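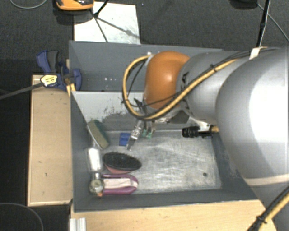 M. Peltonen

3.2 Collection of grasp examples

Training examples for the Cercombe grasp model were gathered on a single arm working over a divided metal bin (Figure 2). The bin stays in one place, held at its rim by a clamp. Household items of mixed shape and finish are placed in the front section, among them a sponge, a brush with its bristles up, and a shiny cylindrical container. The set was chosen to include both matte and reflective surfaces, as depth readings on the latter were poor in our earlier trials at Hurbridge.

Each session consists of 40 grasp attempts. Before an attempt, the fixed camera records one view of the bin. The planner then draws a grasp point at random from the segmented foreground, and the arm carries out the motion at constant speed. An attempt is labeled a success if the item is still held 2 seconds after the lift. Held items are released over the bin from a low height, so that the layout changes between attempts without manual resets. An operator steps in only when an item comes to rest in a corner the gripper cannot reach.

We ran 27 sessions in May using the Ammont control software. Attempts ended early by a joint limit or a contact fault were kept in the log but left out of training. Labels were checked by hand for three sessions, and the threshold on finger opening was adjusted once as a result.

Figure 2. Collection cell with the arm over the front section of the bin. Items lie toward the left side.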